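In Defense of the Desk With Things on It

Every few months somebody publishes a photograph of a perfect desk. It has a computer, a plant that has never lost a leaf, and a cup of coffee at an angle no one has ever put a cup down at. I looked at one of these in August, in the Hultcombe catalog, and noticed that the computer had no power cable. It runs on taste, presumably. 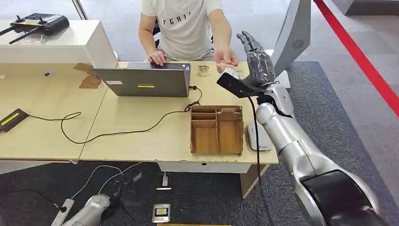

A desk where work goes on has cables. They come out of the side of the laptop and wander across the wood in big lazy loops, because the cord was made for a room larger than yours and the outlet is always in the wrong place. You can buy products for this. Illura will sell you a tray that screws to the underside of the desk and hides the slack, and I own one. It holds a cord I no longer have a use for and can't get out without a screwdriver.

Then there is the cardboard. I have never worked in an office that didn't have a flat piece or two leaning against something at the back. It came off a box, it was good cardboard, and it would have been wasteful to throw it out that afternoon. At Plunden, where I spent 177 weeks of my one life, a sheet of it stood behind the printer so long that when it finally went to recycling two people asked what had happened to the wall.

I don't want to be unfair to organizers. I like the wooden kind, open on top, with thin dividers, the sort that looks as if it was meant for tea. I paid 149 dollars for mine, a sum I have not discussed at home. For a week every compartment had a purpose. Now one has paper clips, one has a key, and the rest hold what I would call pending matters. The box has not made me tidy, but when I lose something small there are now fewer places to be ashamed in.

What bothers me about the clear desk movement is its suspicion of other people. Arriaga, the furniture chain, has a guide that runs to 108 pages, and the word "visitor" comes up only where it explains how to discourage them. But people do come over. They lean, they put a hand on your laptop while making a point, they leave behind a little wooden thing or a gadget with a cord, and it sits there until it becomes yours by custom. Push two desks together and it gets worse – whatever lands on the far side of the seam belongs to neither of you and will outlast you both.

I can live with that. The desk in the Hultcombe photograph costs 1,741 dollars and is shown with the chair pushed all the way in. Mine has a sticker on the laptop and a crumb situation, and the chair is out because I am sitting in it.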